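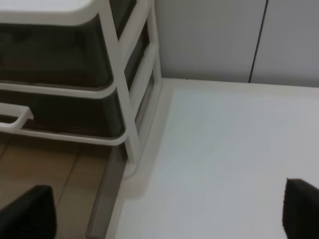 Drawer Task Fault: Review Meeting Minutes
November. Minutes taken by Nusrat Siddiqui
3 min read

Present: Damilola Osagie (chair), Nusrat Siddiqui, two from the Tetteh controls group, one from Vultside facilities by phone. Meeting opened at 2:10 p.m.

1. Previous minutes

Accepted with one correction. The spare wrist cable was ordered under Kodach, not Simuneo.

2. What happened

Damilola went through the log. On attempt 186 of the drawer-closing run, the arm kept pushing after the bottom drawer had met resistance. The force limit should have ended the motion and did not. The storage unit slid back on the table and the operator used the stop button. There were no injuries. The arm was powered down and tagged out until the next morning.

Controls confirmed that the limit had been reset to its default when the Simuneo software was updated. The new default is higher than the value we had been using. The update notes mention it, but the notes were not forwarded to the bench.

Facilities asked if the wall panels needed repair. Damilola had checked them and found no damage.

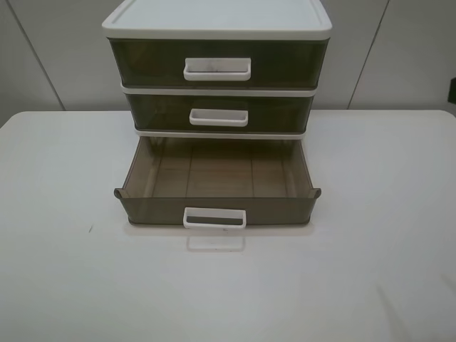 Why did the arm not stop by itself when the drawer jammed?

The push stayed under the new default limit the whole time, so the controller treated it as a normal motion. The old limit would have tripped early in the push.

3. Second finding

While reading back through the log, controls found 13 earlier attempts where the force went over our old limit. None was reported, as the arm finished the motion each time. Nusrat asked that these be entered as near misses. Agreed.

There was some discussion about whether to fix the storage unit to the table. Controls would like it fixed. Damilola would like it left free, so that it can move if the arm pushes too hard again. Left open until the limit has been retested.

4. Actions

- Controls to restore the old force limit and lock the setting so an update cannot change it.
- Damilola to inspect the finger mounts and wrist cable before power is restored for testing.
- Nusrat to file the incident report and the near misses under Kodach, reference 413.

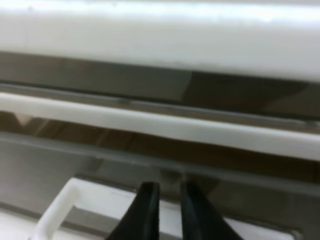
- Operator to keep a hand at the stop button for all drawer runs until further notice.
- Facilities to move the stop button to the near side of the bench.

5. Any other business

Tetteh asked for bench time at the end of the month. Deferred until testing is done.

Meeting closed at 2:55 p.m.

Contact: Nusrat Siddiqui, Vultside Bench Safety | © Vultside | Back to top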